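Skilletti FAQ

I get a lot of email about Skilletti, my little drum loop app, and plenty of it asks the same things, so I finally sat down with a pot of tea and wrote the answers out. If yours isn't in here, write to me! It's just me on the other end (Trinity Whitlock, hi), so give me a day or two.

What does it do?

You tap out a beat on a grid, stack a bass line and a melody on top, and the app loops the whole thing until you're sick of it. Loops can be one, 2 or 4 bars long. Everything starts at 120 beats per minute because that's where my foot naturally lands, but you can drag the tempo wherever you like.

Is it free?

The basic version is, and it stays that way. You get 3 sound kits and can save as many loops as your phone has room for. The paid upgrade is a one-time purchase that adds the rest of the kits and the mixer. No subscription. I hate those too.

I bought the upgrade and got a new phone. Do I have to pay again?

Nope! Open Settings, tap Restore Purchases, and make sure you're signed in to the same store account you bought it with. Nine times out of ten it's the account thing.

Why do my taps sound late?

Are you on wireless headphones? They add a delay and there isn't much I can do from inside the app. Plug in a wired pair or use the phone speaker while you're recording, then go back to wireless for listening. If it's still late with a wire, turn on Low Delay in Settings (it eats more battery, sorry).

Can I use my loops in a song and sell it?

Yes, please do. The kits were recorded by me and my friend Rónán Fahy, mostly in his kitchen, and you don't owe either of us anything. The one thing you can't do is resell the raw sounds as your own sample pack.

Which kit should I start with?

Pop, if you've never made a beat before. It's very hard to make it sound bad. Ziketti is all clicks and little metal noises and takes some patience, but it's my favorite by a mile.

How do I get a loop onto my computer?

Hold your finger on the loop, tap Share, and pick WAV or MP3. You can email it to yourself or send it to whatever cloud folder you use. Separate tracks only export as WAV.

My loops disappeared after the November update!

They're almost certainly still there. That update moved everything into a folder called Older Loops, and I should have made that much clearer. Scroll to the bottom of your library. If the folder's empty, don't delete the app, just email me first.

Will there be an Android tablet version?

I'm working on it, slowly. The phone version runs on tablets but the grid looks tiny and a bit silly.

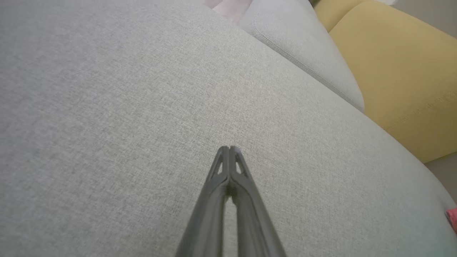 Can I suggest a sound?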